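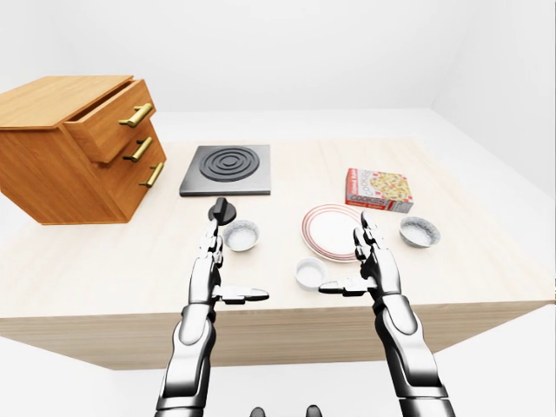
*Simulated kitchen-table scene, robot's own viewpoint. Top drawer partly open, both hands near the front of the workspace.*

# Cadura tabletop set: fault note and data card

Maintainers: Haris Perić (simulation), Gudrun Viklund (data)
Last revised: October 4, 2020
Status: usable with exclusions, see "Affected episodes"

## Summary

Cadura is a set of simulated two-handed manipulation episodes on a single table. It contains 95 episodes. In 12 of them the left hand passes into the stove knob and the physics solver responds with a large corrective force. The knob turns with no valid grasp, and the episode is then logged as a success.

The fault was introduced in May with the `buvham` scene build. Episodes recorded on the older `jindham` build are not affected.

## Scene contents

- cabinet with three drawers, left side of the table
- stove plate with coil, and a rotary knob in front of it
- plate with red rings, white ramekin
- two small white bowls with gray lining
- cookie box, right side

The robot has two arms with a multi-fingered hand on each. There are no other moving bodies in the scene.

## What went wrong

The knob has two shapes: a visual mesh and a simpler collision shape. When the scene was exported to `buvham`, the collision shape was written at the wrong scale and came out smaller than the mesh. A fingertip can therefore sit inside the visible knob without registering contact. If the hand keeps closing, contact is found late and at depth, and the solver pushes the bodies apart in one step.

Three effects follow:

1. The knob angle jumps past the success threshold.
2. Finger joint torques spike for 8 steps and then return to normal.
3. The success flag is set and never rechecked.

The third is a separate bug. The checker reads the knob angle once, at the first crossing, and has no test for hand contact. Haris found it while replaying episode 33, where the knob springs back after the flag has been set.

## Affected episodes

The list is in `meta/exclude_knob.txt`, one episode ID per line. All are knob tasks. Drawer, bowl and plate tasks were replayed with the corrected collision shape and gave the same outcomes as before.

Do not use the excluded episodes for training, including as negatives. The joint targets are valid but the measured torques are not – a policy trained on them may learn to press into the knob.

## Safety

The Nassar controller was tuned on an early copy of this set. **Do not run that version on hardware.** On a physical knob there is no solver to eject the finger, and the commanded closing force is above the limit we use for the hand. Retune on the filtered set and check the torque log first.

## Fixes

- [x] knob collision shape exported at correct scale
- [x] exclusion list added
- [x] success check requires contact and a held angle
- [ ] penetration depth logged per step
- [ ] excluded episodes recorded again

## Known limits

The drawer handles use simplified collision shapes as well. We measured them against the visual meshes and found no mismatch, but fast approaches from the side have not been tested.

Send fault reports to Gudrun Viklund with the episode ID, the build name and the step number. Reports without a build name can't be replayed.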